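Budget for the corner before you budget for the robot

Bushra Lodhi

Every small operator I know in serviced rooms has now had the same sales meeting. Somebody comes in with a folder, shows a film of a machine going up and down a corridor, and leaves a quote. Ours came from a supplier called Kwofie and was for a machine called the Wukus. The figure was £3186 a year on a lease, with servicing included and parts not.

I do the budget at Nerach, where we let 28 rooms, and I have no quarrel with the machine. It cleans floors and it cleans them well. My quarrel is with the way we were asked to plan for it, and with how close we came to doing it that way.

The quote set the lease against the wages for cleaning a room. You take the time a room takes, take off a share for the robot, multiply by the number of rooms and the nights let, and the saving looks very good. The trouble is the share. Kwofie put it at a third, and I asked where the third had come from. It had come from larger buildings, with long corridors, open lobbies and hard floors all the way through. Our corridors are short. Most of our floor is inside the rooms, between a bed and a cupboard, and someone has to lift things off it before anything on wheels can get round.

So I spent two mornings following the cleaning with a notepad. The floor was the quick part. What took the time was everything between knee and shoulder height: the counter, the things that stand on the counter, the switches, the handles, the shelf with the cups on it. You hold a thing with one hand and wipe it with the other. Then you put it down, wipe where it was, and do the tray.

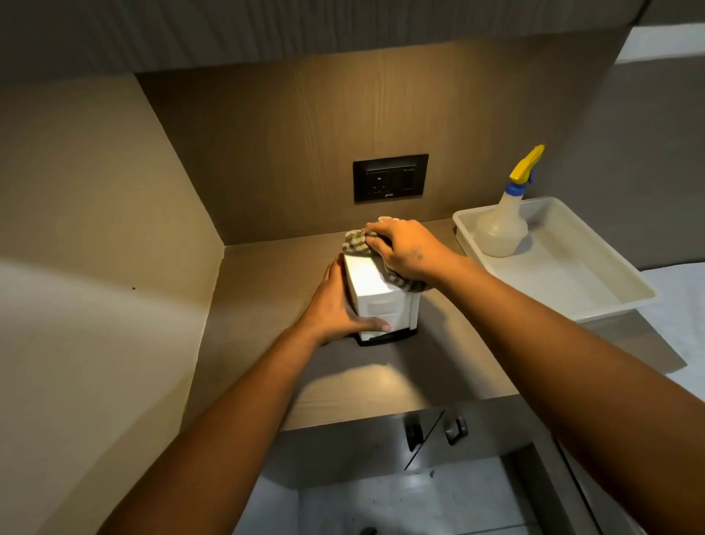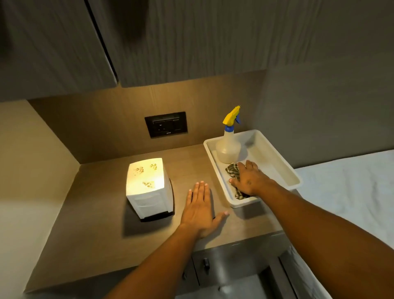 Counter work, with the cloth, the tray and the spray bottle.

None of that was in the quote. The word "surfaces" came up once in the whole folder, and it meant floors.

There are machines with arms coming, and I have read enough about them to believe that some will one day do a counter. Zasau, who sell to kitchens mostly, told me they would be taking orders by December. I asked what it would cost and was told it was too early to say. That is a fair answer. It is also a reason to leave the thing out of this year's budget altogether, and I mean altogether. I have seen plans where a machine that doesn't exist yet is given a line with a nought in it, and the saving it is going to make is given a line with a number in it.

My view is that a small firm should do its equipment budget in a different order from the one the seller uses. Start with the jobs and write down how long each one takes, in your own building, with your own staff. Mark the ones a machine on sale today can do without a person standing beside it. Only then look at a price. If the marked jobs don't add up to the lease, stop there.

When I did this for us, the time the Wukus could take over came to £2529 a year in wages. The lease was more than that before we had paid for a single brush. There was also the charging point, which would have gone in the linen cupboard, and the linen would have had to go somewhere else. I left both out of the sum because the sum was already lost.

I will be told that wages go up and leases come down. Both are probably true, and I would be happy to do the arithmetic again next year. I will also be told that the cleaners' backs matter, and here I agree without any reservation. If the machine spared somebody real strain I would argue for it at a loss. But when I asked our staff what hurt, they said mattresses and the bending to reach low cupboards. They did not say floors. We bought 4 bed lifters and a second linen trolley. It came to far less than the lease, and there was no folder.

It would be wrong to take from this that automation is a bad buy for small places. A friend's building has one long hard corridor and a lobby, and she leased the same model and is pleased with it. Her sum came out the other way. What I object to is borrowing somebody else's share and calling it a plan – the work in a room is particular to that room, and half of it happens on a bit of counter that no salesman has ever timed.

Kwofie have asked to come back and measure the rooms themselves. I have said yes, on condition that they stay for a full morning and bring their own notepad.

Related
Who pays when the lift is out of service?
Leasing or buying: a note on washing machines
Linen stores and why they are always too small
What we spent on trolleys

Contact us | © February 2020 | Back to top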